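3.2 Faltversuche mit bedruckten Textilien

Für die zweite Versuchsreihe wurden im Projekt Siltar Sporttrikots ausgewählt. Im Unterschied zu den glatten Baumwolltüchern der ersten Reihe (Februar) weisen sie aufgedruckte Zeichen und abgesetzte Einsätze auf. Beides beeinflusst das Biegeverhalten – der Aufdruck versteift den Stoff lokal, Nähte verschieben die Faltlinie.

Als Unterlage diente ein grauer Stoffbezug. Vor jedem Durchgang wurde das Trikot ausgebreitet, jedoch nicht glattgestrichen. Pro Kleidungsstück waren 10 Durchgänge vorgesehen, gefaltet wurde nach dem Schema Mota in 2 Schritten.

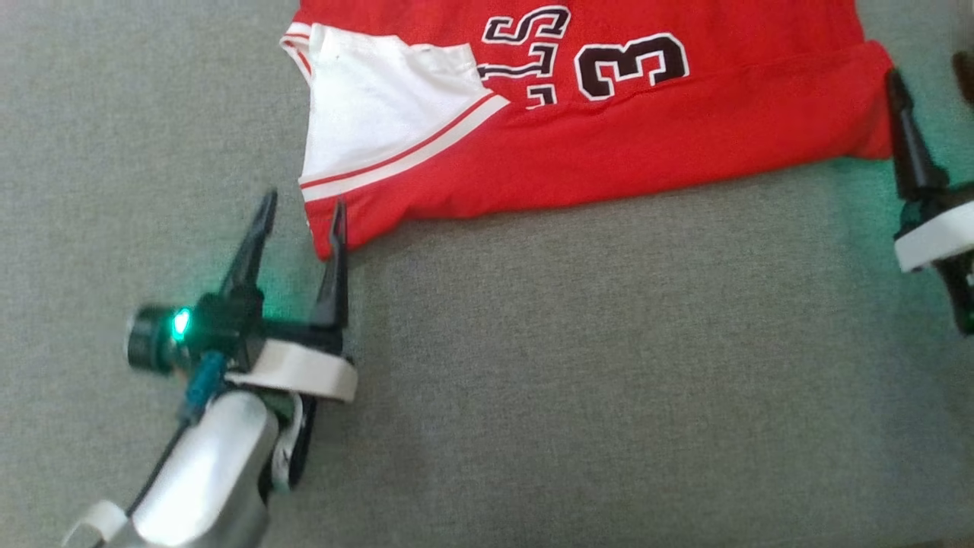 Abb. 22: Rotes Trikot mit weißem Einsatz, ausgebreitet auf grauer Unterlage

Die Querfalte unterhalb des Schriftzugs ist für die Auswertung relevant. Falten dieser Art verkürzen die gemessene Länge und müssen bei der Bestimmung der Mittellinie berücksichtigt werden. Als Bezugspunkt wurde deshalb die untere Ecke gewählt und nicht die Saumkante. Die gestreifte Zierkante am Einsatz eignet sich wegen ihres schrägen Verlaufs nur bedingt als Referenz.

Die Messwerte sind in Anhang B unter der Kennung Lokico 2163 abgelegt.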